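Otus Manipulation Software – Release Inspection Checklist
Section C: Perception, Planning and Gripper Control (Soft Goods)

Site: Bovent, Textile Handling Group
Inspection date: September 23, 2026
Lead inspector: Ximeng Ren
Second inspector: Tadhg Flanagan
Software owner: Reto Fuchs

Results are entered as Pass, Pass with comment, Fail or Not inspected. A Fail against any item marked (S) prevents release.

C1. Configuration and version control

C1.1 Installed build matches the release record. Pass.
C1.2 Parameter files are read-only during operation. Pass with comment.
Comment: The planner file is protected. The grip profile file could still be edited from the operator account. Permissions were corrected during the inspection and checked again after a restart.
C1.3 Previous build can be restored from the local store. Pass.

C2. Perception

C2.1 Lens correction is loaded before the first image is processed. Pass.
C2.2 Start-up is refused if the correction file is missing. (S) Pass.
Comment: The file was removed and the system declined to start. The message shown to the operator gives an error code only. Plain wording is requested.
C2.3 Garment edges are separated from other cloth of similar colour. Pass with comment.
Comment: The review set contains 3,627 labelled images. Results are within the agreed limit for woven items. Knitted items laid on fleece or blankets of a near shade remain the weakest group, although still within the limit. Tianyou Han is to report this group separately in future releases.
C2.4 Low-confidence results are passed to the planner as such and are not rounded up. (S) Pass.
C2.5 Printed patterns on bedding are not reported as separate objects. Pass with comment.
Comment: Small repeated motifs produced false objects in the previous build. The filter now in place removes them, but it also adds a delay when several patterned covers are in view. The delay is to be measured before the October inspection.

C3. Planning

C3.1 Planned paths keep the set clearance from walls, fittings and furniture. (S) Pass.
C3.2 Planner stops when no safe path is found. (S) Pass.
Comment: Tested with the approach blocked on each side in turn. The arm held position and the fault was written to the log.
C3.3 Replanning attempts are limited. Pass.
Comment: The limit is set to 3. The handbook still gives the old value and must be amended.
C3.4 Folded layers are treated as one item unless the operator selects otherwise. Pass with comment.
Comment: The setting works as described. Its name in the Skuva task editor is unclear, and two members of staff understood it in opposite ways.

C4. Gripper control

C4.1 Closing force stays within the profile for the selected fabric. (S) Pass.
C4.2 Default profile is the lowest force. (S) Pass.
C4.3 Both finger pads are seated and their screws tight before force calibration. Pass.

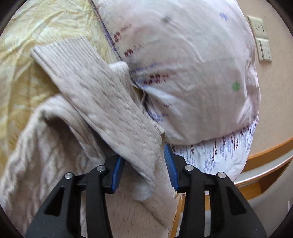
C4.4 Loss of grip is detected and reported. Pass with comment.
Comment: Detection was reliable on single layers. On ribbed knit held by its edge, the report was sometimes delayed – the cause appears to be the smoothing applied to the jaw position signal. Dehua Jiang is to review the filter length.
C4.5 Jaws hold their last position on loss of communication. (S) Pass.
C4.6 Manual release overrides all software commands. (S) Pass.

C5. Logging and tooling

C5.1 Each grasp record carries the build number and profile name. Pass.
C5.2 Logs are kept when the disk is nearly full. Fail.
Comment: The oldest records were deleted without a warning. This item is not marked (S) and does not prevent release, but a correction is required in the next build.
C5.3 Replay tool shows jaw position and image on the same time base. Not inspected.
Comment: The Cui replay station was unavailable. To be carried forward.

Outcome of Section C: Released with comments.

Actions open: C2.1 to C2.5, Tianyou Han. C3.3 and C3.4, Reto Fuchs. C4.4, Dehua Jiang. C5.2, Reto Fuchs.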